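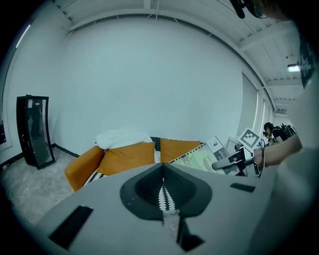
# Hand-held gripper sets: what to budget before you order

Busdale hires out and sells hand-held gripper sets for recording household and soft-goods tasks. We stock two, the Olo and the Vinik, and this page covers both. It is longer than the makers' own leaflets and less cheerful.

The usual pitch says a hand-held set costs a fraction of an arm and gets you going the same afternoon. The first half is fair. The second depends on your room, your people and how much tidying of data you are prepared to do afterwards.

## Prices

| Item | Olo | Vinik |
|---|---|---|
| Single gripper, to buy | £400 | £2000 |
| Weekly hire, pair | not offered | £400 |
| Delivery, working days | 15 | 22 |
| Marker cards | extra | included |

Prices are before VAT. A pair of Olos is simply two singles, there's no discount, and we have asked.

## Olo

Light, cheap and fine for picking up cushions, folded towels and other things that forgive a poor grip. The maker calls it "ready for any home". We would say ready for a sofa and a tabletop. The jaw has noticeable play after a few weeks of steady use, and replacement jaws come from the same place as the gripper, so allow the full delivery time again.

Buy it if you are finding out whether you want to do this at all. Don't buy ten.

## Vinik

Better made, and it feels it. Whether it is five times better is another matter. The jaw stays true and the handle is comfortable for a full session, but the software licence runs for a year and the renewal price isn't published. Get it in writing before you sign. We couldn't.

## Costs that don't appear on the quote

- **Cables.** Both sets run on trailing cables. Order spares at the start, and expect to replace the first ones sooner than the leaflet suggests.
- **A second person.** One to handle the gripper, one to watch the recording. Quotes that assume a single operator assume nothing ever goes wrong.
- **The room.** Windows and ceiling lights change how well the marker cards are picked up. Blinds are cheap, lost recordings less so.
- **Props.** Cushions, throws, towels. Small money, but somebody has to choose them and put them back between takes.
- **Storage.** Video piles up quickly. Ask your own IT people what they charge for it, as many buyers only do this once the disk is full.

## What about the arm?

Recordings from a hand-held set are meant to end up on a robot. Some do. A person's wrist reaches over a sofa back in ways that a fixed arm may not manage, and neither maker will promise that your recordings will carry over – we have pressed both. If you already own an arm, check that its jaw matches before ordering. Biwott sells an adapter plate for the Vinik. There isn't one for the Olo.

## Trying before buying

Hire a Vinik pair for a week and use it on your own task in your own room. The demo kit can be seen at Busdale on Tuesday mornings by appointment. Hire fees come off the price if you buy within the month, cables and marker cards excepted.

Returns are accepted unopened only.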